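Counting heads, and other measures

Posted by Severyn Bondarchuk on a Tuesday in March
3 comments

The annual return went off to the district office this morning. It asks for usual Sunday attendance, and for Kosstead I entered 80. The form does not define "usual". I take the median of the year's services and leave out Christmas and Easter. My predecessor used the mean and left nothing out, so the two series can't be compared.
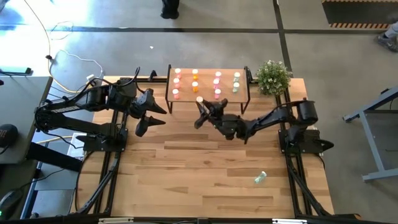
What the number leaves out

Kosstead parish has 2,956 residents on the last boundary map. Attendance as a share of that is a small figure and it tells me little. The Thursday lunch brings in people who never come on a Sunday, and the form has no box for them. Home communions go under "other", along with school assemblies and the blessing of the new bus shelter.

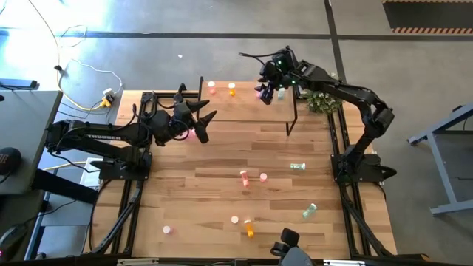
Gifty Bawa, my opposite number at Skorncombe, keeps a second register for weekday contact. She writes down a name only if there was a conversation. I tried this from September and gave up in Advent, when I was filling it in from memory at ten at night. A register done that way is worse than a blank one. I may try again after Easter with a pocket notebook.

The other half of the return is money. We hold 2,000 in the fabric fund, and the quote for the north gutter is more than that. The parish share rises by 200 this year. Kullbridge had the same increase with a smaller congregation, and I have asked the area dean how the formula treats the difference. No reply so far.

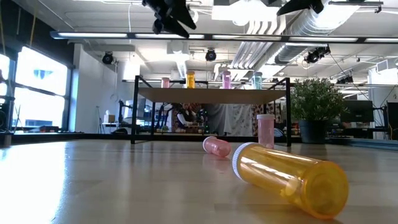 I don't object to the form as such. A diocese has to place its clergy somehow, and a poor measure applied evenly has its uses. My difficulty is with the planning section, which wants a target for each heading. I put "maintain" against attendance and "increase" against prayer, and left the percentage column empty. 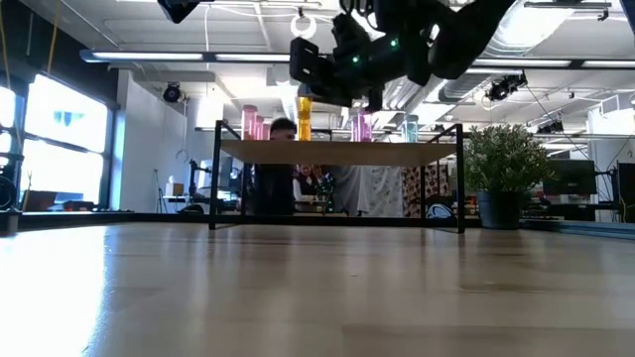 Coloured containers on the shelf

Next week: the faculty application for the gutter, and whether lead is still an option.

Shared 2 times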